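Comparing Two Gripper Finger Sets on a Two-Arm Cell

This procedure compares two sets of parallel gripper fingers on the same pair of arms, using packaged dry pasta as the test load. It was written for the Gillcombe cell but applies to any two-arm setup with a fixed overview camera and one camera per wrist. Allow an afternoon for both sets. The finger sets are referred to as Trikeck (the tapered stock fingers) and Vorkska (the wide flat fingers).

Before you start

Home both arms and check that the wrist cameras stream at full rate. Set the grip force limit to the same value on both controllers and record it in the log. Do not change it when you change fingers, even if one set obviously wants more. Bahman Parsa's earlier comparison had to be repeated for that reason.

Use only unopened packages. A 500 g box is a reasonable load for two arms and does not approach the payload limit of either one.

Step 1. Two-arm lift

Lay one box on its side on the mat, logo up. Bring in both grippers at the same height, one at each end. Close the left, wait for the force reading to settle, then close the right. Raise the box just clear of the mat and hold for 10 seconds.

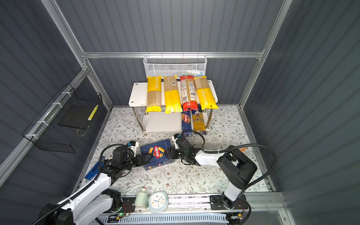

Two-arm hold on a Barilla box, one gripper at each end.

Watch the force readings during the hold. If one side climbs while the other drops, the arms are pulling against each other and the wrist poses need to be corrected before you continue. Lower the box, open both grippers together, and repeat until you have seven holds. Log a failure if the box slips, twists or dents. A dent counts even when the hold is otherwise good.

Step 2. Single-arm approach

Clear the mat and place two boxes on the shelf surface so that one overlaps the other. Put a bag of spaghetti to the right of them. Open the fingers wide enough to straddle the boxes and drive down under wrist camera guidance.

Stop before contact and check the camera view. Both fingertips should be visible, with the boxes between them. If a finger hides the edge you intend to grip, offset the wrist and approach again. Dark fingers against dark blue cardboard give poor contrast, and Slavica Bošković recommends locking exposure on the packaging before the approach. Keep the fingertips away from any chrome shelf poles in view. Reflections there disturbed the Halilović edge tracker in our June runs.

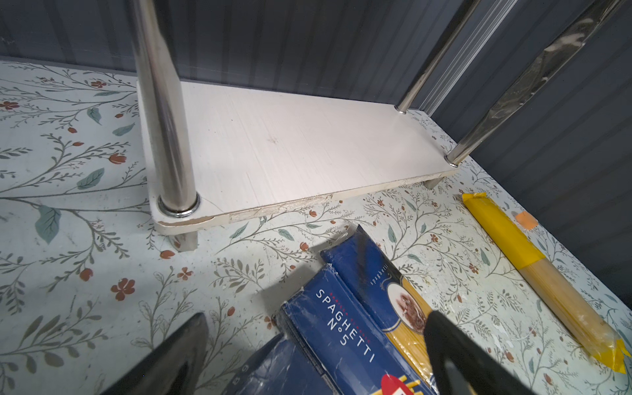

Step 3. Bagged spaghetti

Grip the bag at mid-length, across the strands. Start at half the closing speed used for the boxes. The strands shift inside the film as the fingers close, so the first force peak is not a valid reading; take the value after one second. The tapered fingers tend to concentrate load on a few strands. Reject any bag with broken pieces and use a new one.

Step 4. Change fingers and repeat

Power down the gripper, swap the fingers, and rerun the open/close calibration. Repeat steps 1 through 3 in the same order. A full comparison comes to 21 logged grips per finger set, seven for each step. Enter the results by step, without averaging across packages, and send the log to Marin Leka together with both wrist recordings.

Contact: Gillcombe cell documentation, Vesela Stojanovska | © Gillcombe | Back to top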